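Payroll Records Check: Comments by Item
Proker Staffing, Delier branch
Period checked: August

Scope: hourly wages, overtime, new hires, separations and unemployment claim notices. Files sampled: 100 of 414.

1. Time sheets signed by employee and supervisor
Result: Pass with comment
Two sheets from the packing crew at Pritden had no supervisor signature. Both were signed after we asked. Hours matched the door log.

2. Overtime paid at the correct rate
Result: Pass
Saturday shifts were checked separately. Hours over 40 were paid at time and a half in every file sampled.

3. Work eligibility forms on file
Result: Fail
Five forms were missing the start date in the employer section. Correct these with initials and the date of the correction. Do not backdate.

4. Job titles match pay grade
Result: Pass with comment
"Line helper" and "line assistant" are both in use at the Lazăr account for the same grade. Pick one. 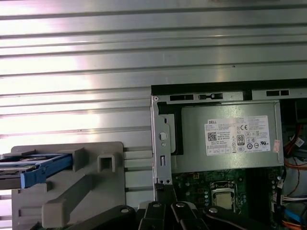 Does a worker whose hours were cut, but who was not let go, belong on the separations list?
Leave that worker off the list and record the change under reduced hours. The person may still be able to file for partial unemployment benefits, so keep the weekly hours and gross pay where the claims clerk can find them.

5. Claim notices answered by the due date
Result: Pass with comment
All answered on time. One reply gave the reason for leaving as "other." Write the reason out in full, such as lack of work or end of assignment.

6. Final paychecks
Result: Pass
Unused vacation was paid out where the contract calls for it.

7. Headcount report agrees with payroll
Result: Open
The report counts temps by assignment, so a person with two assignments appears twice. Payroll counts each person once. Branch to rerun the report by employee number and send both versions.

Items to close before next check: 3, 4, 7
Copies to: branch office, payroll, claims desk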